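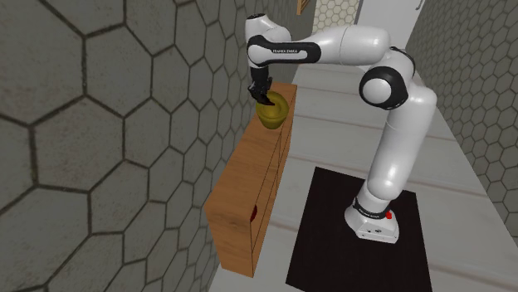
A robotic arm holds a small bowl over a wooden cabinet.

If you clean offices for Distier, you already know what kind of September it's been. The county let its custodial contract lapse for 16 days while everybody argued over the renewal, and 284 cleaners, cafeteria servers and front desk guards in Stikville stayed home without a paycheck. The county's own staff got every cent back. The contract people got a nice email.

I called Maxine Mahuika, who works nights at the Nepia Street annex, and caught her at 4 p.m. just as she was packing her dinner. She's behind on rent and she's borrowed from her sister twice, and she was still nicer to me than I would have been to anybody with a notebook. "I don't want a thank-you," she told me. "I want the hours I was on the schedule for."

There are two proposals going around the county building right now. The first would pay the workers straight from the reserve fund, at their normal hourly rate. The second would send the money to Distier and let the company hand it out, and I haven't met one cleaner who likes that idea (I asked plenty!). Distier told me it would "honor whatever the county decides," and I couldn't get anything more out of them.

Ketsara Somboon, the supervisor for the Flimilau district, wrote the first proposal and says she's one vote short. She wants it on the agenda before the end of the month – the meeting starts at 6:30 p.m., upstairs, and you have to sign up to speak by noon that day. Maxine has already traded shifts so she can be there. I'll be in the back row with my coffee, and I'll post the vote as soon as I have it.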